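Right, gripper thread, because a few of you asked how the build's going. We're at the shared workshop in Ustthorpe and it's the noisy end of the evening - bear with my typing.
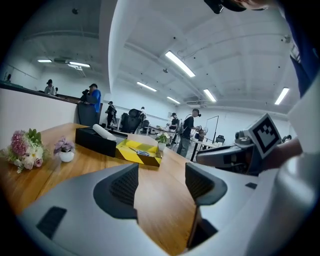 So the fingers. Version 2 had smooth pads and dropped everything with a shiny side. Toshiko said ribs, I said ribs would be a pain to print, we argued for a week and then I printed ribs. She was right, annoyingly!

The handles still need work. Mine's fine for ten minutes and then my thumb goes numb (I've got small hands, Harvey says it's comfy, Harvey has hands like oven gloves).

Jobs for the table this month: pick up scissors by the handles, move a plant pot without tipping it, and pass something light from one gripper to the other. The passing is the one I keep dreaming about.

Money so far: 60 quid on filament and screws, 3 failed prints in the scrap bin, and a bag of springs from Miettinen that were all the wrong length. My fault, I measured in a hurry.

Santeri wants to add a motor. I'd like to get squeezing by hand sorted first - if it's horrible to use like this, a motor will only make it horrible faster.

Anyone got a good way of stopping a trigger from squeaking? Candle wax lasted one evening. Vitória swears by pencil lead so that's next.

Files go up once I've fixed the left finger mount. Ask me again in April, haha.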